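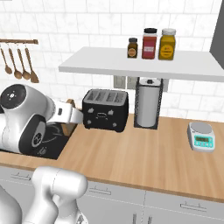
Blog > Kitchen > Gadgets I Didn't Need

Do you need a four-slot toaster?

Aug 10, 2025

Print this page | E-mail this to a friend

My brother-in-law Gerasimos says a two-slot toaster is a false economy. He has said it at every holiday since he moved to Pliddale, and in January he sent me a link to one with 7 browning settings. I have used two browning settings in my life, and one of them was a mistake.

I'm not convinced. Four slots make sense if four people want toast at the same moment. In my house one person wants it at six, one wants it at eight, and the third says no thanks and then eats mine. The store in Pultcombe had eleven models out and the clerk told me the wide ones "hold their heat better." Better than what? He didn't know. The box didn't say either.

Then there's the counter. People talk about these things as if counters were free. Ours cost $565 to fix after the leak, and I'd like to see a bit of it now and then.

Anastasia left a comment last time saying bagels change everything. Maybe. I've been putting mine under the broiler for years and they come out fine, a little dark on one side. I'll borrow hers for a week before I spend anything.

Print this page | E-mail this to a friend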